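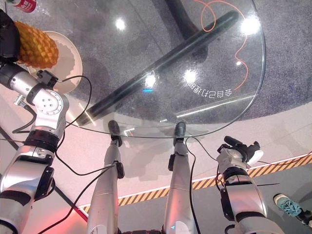

The Leone round glass table, with the black base showing through the top

Geruvo Leone Glass Table: Our Review
By Majdi Harb, October 2024

I have wanted a glass table for years and kept talking myself out of it. Fingerprints, chips, that cold dentist-office look, the whole list. Then the Leone went on sale at the Geruvo store in Flillthorpe and I caved, and I'm so glad I did! I've been living with it for 54 days now and I still stop to look at it on my way past (my sister says this is getting embarrassing).

First, the look. The top is clear glass, no tint that I can see, and the base is black, so you see the long bar of the support running under there on a diagonal. Some people will hate that. I love it. On a wood table the legs are something you forget about, and on this one they're half the design, especially when you're standing right over it. The rounded edge is smooth all the way along and it's kind to hips, which matters if you cut corners like I do.

Assembly

Base first, top last, and get a second person for the top. Please don't try it alone. There are 3 bolts and one hex key in the bag, and the instructions are pictures only, pretty clear except for step two, where the base is drawn upside down from how you'll have it on the floor. Put a folded blanket down and lower the glass from one side. I was finished before my coffee got cold, and I'm slow.

Check which way up your glass is before you set it down. There's a line of printing in white near the rim, and on mine it reads backward from above. You stop noticing it after a day or so. 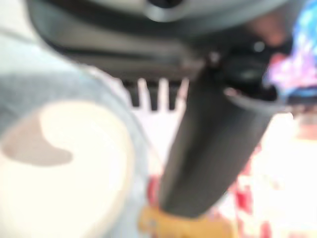
Cleaning and scratches

Okay, the fingerprints. Yes, they show. A damp microfiber cloth and then a dry one takes care of it, and I do that most evenings while the kettle's on. Skip paper towels, they leave lint that you'll see from across the room. Crumbs are easy because there are no seams or grooves on top for them to hide in.

So far I have one scratch, short and very faint, from dragging a stoneware mug with a rough bottom. My own fault. Felt dots on the bottom of anything heavy, that's my advice, and lift things when you move them.

Glare is the other thing to plan for. Overhead lights bounce straight back at you, and at night I get bright spots on the glass wherever there's a bulb above it. I turned off the ceiling lights and moved a floor lamp to the corner, much nicer.
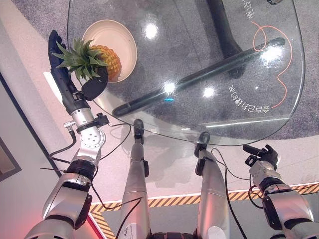

What to put on it

This was the fun part! Busy things look wrong on it to me. One simple shape and one bit of color is plenty. My favorite so far is a pineapple on its side in a shallow cream bowl, all golden yellow with the leaves fanning out past the rim. A pale bowl seems to float on clear glass, and a wide one with a low edge lets you see more of the fruit. I had a dark Stollivetti salad bowl there for a week and it just sat like a lump.
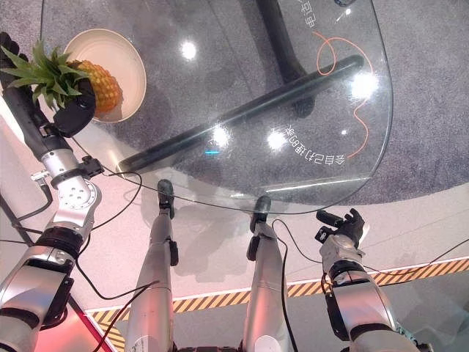
Photo: Majdi Harb

A few smaller things. The top doesn't wobble at all when you lean on it. It does make a noise when you put keys down, a real clack, so a little tray is worth having. And cables underneath are on full display, so route them before you place the table.

Would I buy it again? In a heartbeat. Geruvo says a smaller size is coming in December and I already have a spot picked out by the window.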